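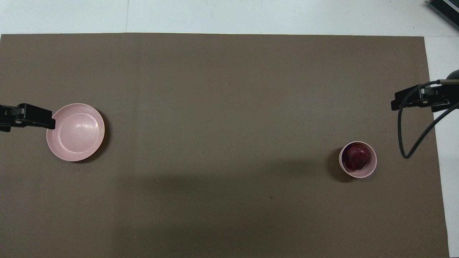 I've spent far too much of February shouting at the radio about council leaders who say sorry without saying sorry. You know the type of thing. "I regret that some residents felt let down." Felt! Ours came out with it twice in one interview, over the Cernley bus cuts, and then moved on to the weather as if we'd all been squared away. I kept thinking of an empty pink bowl, nice wide rim, lovely colour, nothing in it for anyone's tea. You're handed it with a big smile and you're meant to say thank you.

For anyone who doesn't live round here: the 247 used to go from Cernley to the hospital by way of Akard, and now it stops at Akard and you change. The leaflet said this would add "minimal inconvenience". My neighbour Morven did it for her eye appointment and got home after dark, having left the house before lunch (she took a flask, thank goodness).

So a load of us went to the meeting at the town hall. I'd guess the council were expecting the usual handful, because they'd put us in the little room with the bad radiators, and then had to open the doors and let people stand down the stairs. Clifford Gauthier had a petition with 200 names on it and read out a few of the comments, which were a good deal politer than mine. Chunhua Yao asked the only question I really wanted answered: who decided this, and when?

And do you know, we got ten minutes on "the process". The process had been followed. The process was robust. At no point did a human being appear in any of these sentences! Chunhua asked again. The leader said he understood her frustration, and could we take the next question please.

I don't even think he's a bad man. I voted for him, which is half of why I'm so cross. If he'd said "we got this wrong, I signed it off, here's what it would cost to put it back" I'd have grumbled and probably voted for him again.

Anyway, there's another meeting in 3 weeks, in the big hall this time. Morven's bringing the flask. If you're coming over from Akard, Lakmal has room for 2 in his car, so leave a comment and I'll pass it on.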